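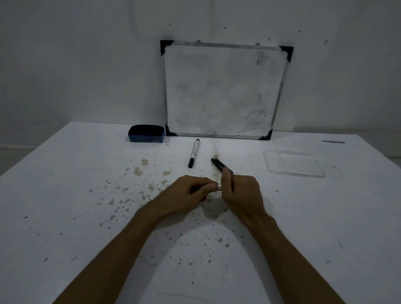

Whiteboard markers at the recording table, Quan demonstration program.

The Case for the Stained Table
Position paper, June 26, 2018
By Cúc Trình

Organizations that collect demonstrations for learning systems are under steady pressure to collect them faster. The usual response is to simplify the work. Tasks are shortened, surfaces are cleared, and the people performing them are asked to repeat one approved motion until it hardly varies. The result is easy to label and easy to count. It is also a poor record of how hands behave.

The Quan program holds 3,188 accepted demonstrations of small manual tasks, all of them recorded from the head of the person doing the work. In September the program will decide which of these to keep as its core set. This paper argues that the tidiest recordings should have no special claim to a place in it, and that the rules for acceptance should be changed accordingly.

The present rules were written for Brellonier, a sorting project in which every object had a fixed place and a fixed orientation. They served that project well. Under the same rules, a demonstration is now rejected if the person pauses for longer than two seconds, changes grip without instruction, or sets down a part and takes up another before finishing.
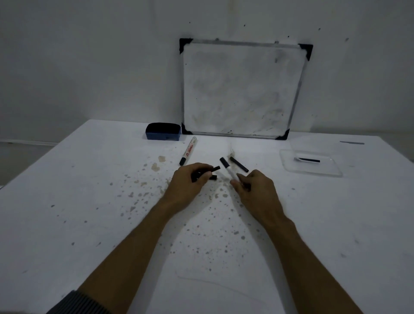 Each of these grounds for rejection deserves another look. A pause often marks the point at which a person is checking alignment, and a system that never encounters one has no reason to slow down there. A change of grip is frequently the most useful second in the whole recording. In our own review of 74 rejected demonstrations, 42 had been refused for a grip change alone. We could find no fault with the completed task in any of those 42.

The objection most often raised is one of consistency. Reviewers at Brurkero, where a portion of our labeling is done, have said that varied demonstrations take longer to segment and produce more disagreement between labelers. Both statements are correct. The additional hours should be budgeted for openly, and the disagreement should be stored with the record. Where two trained labelers cannot settle on the moment at which a cap is seated, the moment is probably unclear, and the data ought to say so.
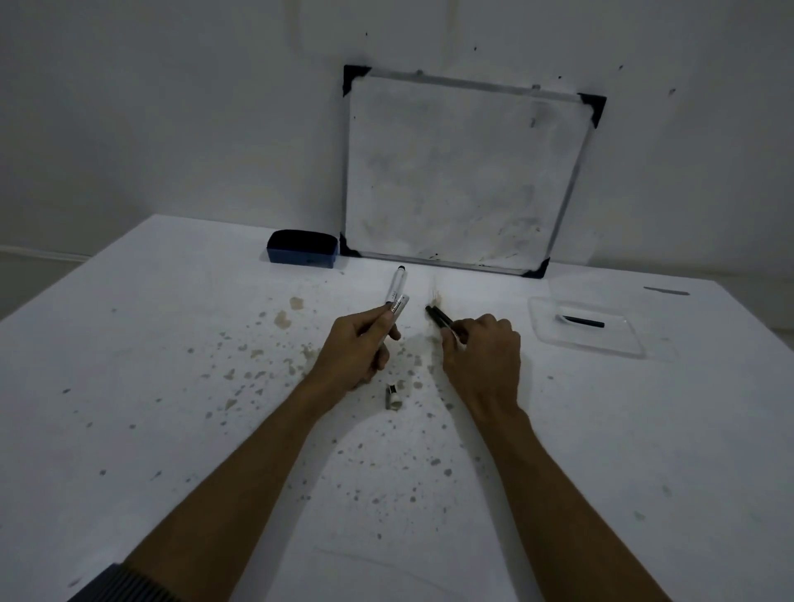 Surroundings raise a related question. Under the current guidance, a work surface must be clean and uniform before recording begins, and sessions have been delayed while tables were replaced. I would ask that this requirement be withdrawn. A white table covered with brown and gray speckles, with a smudged whiteboard leaning on the wall behind it, is a fair sample of the places where people handle markers. A small cap lying on its side between the hands is harder to pick out against such a surface, and a system should meet that difficulty during training. Replacing the table removes the difficulty from the record and leaves it in the world.

None of this is an argument for carelessness. Camera position should be checked before every session. Consent forms should be complete. The written description of a task should match what was done, including the parts done out of order. These are matters of accuracy, and the program should be stricter about them than it is today.
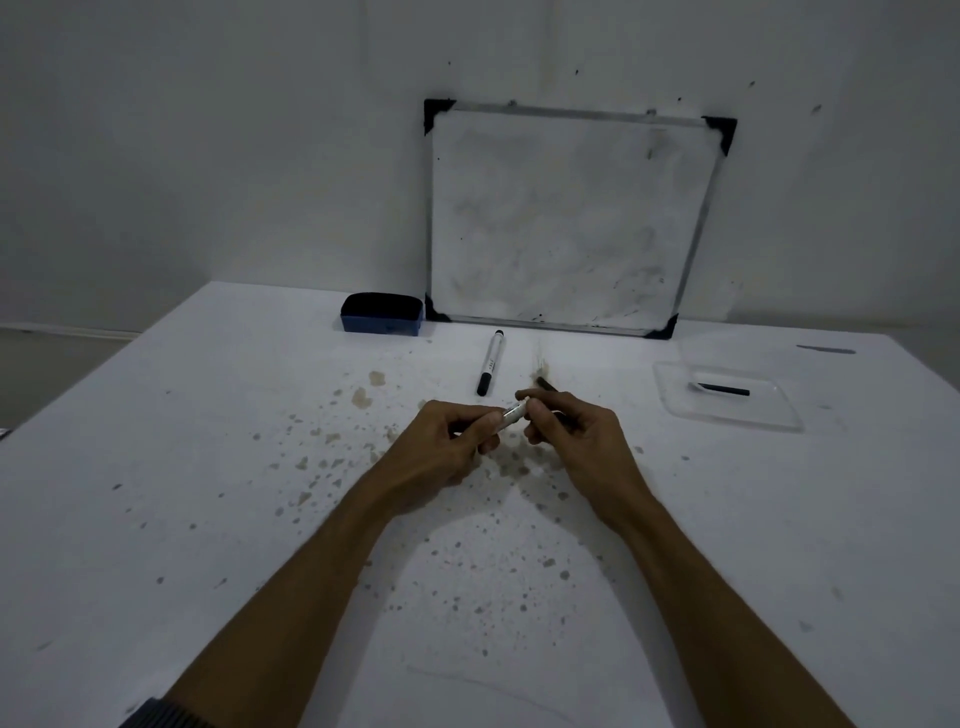

Jintana Suksawat has put the opposing view in its strongest form, writing that a learner given too much variety too early will learn none of it well, and that a plain core set is a kindness to everyone who must later find out why a model failed. She would admit no more than 33 varied demonstrations per task until a baseline has been established.

I accept the concern about order. It may well be sensible to train on plain examples first. But the order in which examples are used can be changed at any time, while an example that was discarded at review cannot be recovered. The Prirnix archive was thinned on the advice of a single season's results, and its staff have since had to record many of the same tasks again.

I therefore recommend that the acceptance rules be reduced to two: the task was completed, and the record of it is true. Grip changes and pauses should be tagged and kept. The condition of the table should be noted in one line of the session form. Comments from labeling staff should be sent to Khải Tô before the core set is fixed.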